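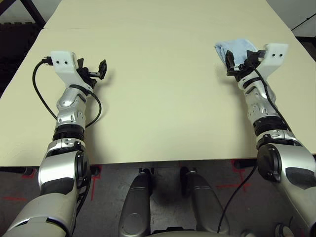 El presente informe recoge el avance del proyecto Sornel, plataforma bimanual de sobremesa montada en el taller compartido de Cuvville, durante el segundo periodo de la ayuda Clivotier. El montaje mecánico está terminado y el trabajo se ha desplazado a las pruebas de agarre con materiales blandos. La configuración de trabajo es la de dos brazos que avanzan en paralelo sobre el tablero, con la pinza izquierda abierta y libre y un paño azul claro plegado entre los dedos de la derecha. La superficie clara y mate se mantiene despejada entre ambos brazos para no introducir referencias ajenas al ensayo.

1. Estado del montaje

Los dos brazos comparten construcción y piezas de repuesto. Las muñecas llevan una carcasa blanca que sirve de soporte a la pinza. El diseño de esta carcasa se revisó una vez: la primera versión obligaba a desmontar la pinza para acceder al conector, y la actual permite hacerlo con la pinza en su sitio. Los planos de la versión anterior se conservan en el repositorio pero no deben utilizarse.

El cableado sigue siendo el punto menos resuelto. En el brazo izquierdo, el cable de la muñeca describe un bucle amplio por fuera del antebrazo antes de volver hacia el anillo estriado. El bucle da holgura suficiente en giro, aunque invade espacio útil de la mesa. En el derecho el cable baja pegado al antebrazo y no se han registrado enganches. Se propone igualar el trazado de ambos lados con el criterio del derecho y medir de nuevo el recorrido de muñeca.

2. Ensayos

Se han ejecutado 73 ciclos de recogida y depósito de paño con el brazo derecho, de los cuales 45 terminaron sin intervención. Los fallos se reparten entre dos causas:

Pinza cerrada sobre una sola capa de tela, con deslizamiento durante la elevación.
Altura de aproximación incorrecta, con contacto de los dedos contra el tablero y parada por límite de par.

La segunda causa se corrigió con una nueva calibración de altura y no ha vuelto a aparecer. La primera persiste. El agarre de un pliegue completo es estable, el de un borde suelto no lo es – las almohadillas actuales tienen poca fricción con tejido fino. Se probarán almohadillas de silicona de dos durezas.

Los ensayos con ambos brazos no han comenzado. Dependen del módulo de coordinación Murthy, que funciona en simulación y todavía no se ha cargado en el controlador.

3. Espacio y seguridad

La posición de la base y de la mesa está señalada con cinta roja en el suelo de hormigón. El taller reordena el mobiliario con frecuencia y, sin estas marcas, cada cambio obligaba a repetir la calibración completa. El procedimiento de arranque incluye ahora una comprobación de marcas y de holgura de cables. La parada de emergencia se ha verificado en ambos brazos.

4. Desviaciones y próximos pasos

El gasto se ajusta a lo previsto, salvo en conectores, donde hubo que reponer los dañados durante el cambio de carcasa. No se solicita ampliación. El calendario acumula retraso en la parte bimanual; la entrega del plegado con dos brazos pasa a julio. Antes de esa fecha quedan por cerrar el trazado de cables del brazo izquierdo, la comparación de almohadillas y la carga de Murthy en el controlador, en ese orden.

Los registros de los ciclos y la hoja de calibración vigente se adjuntan en la carpeta del proyecto.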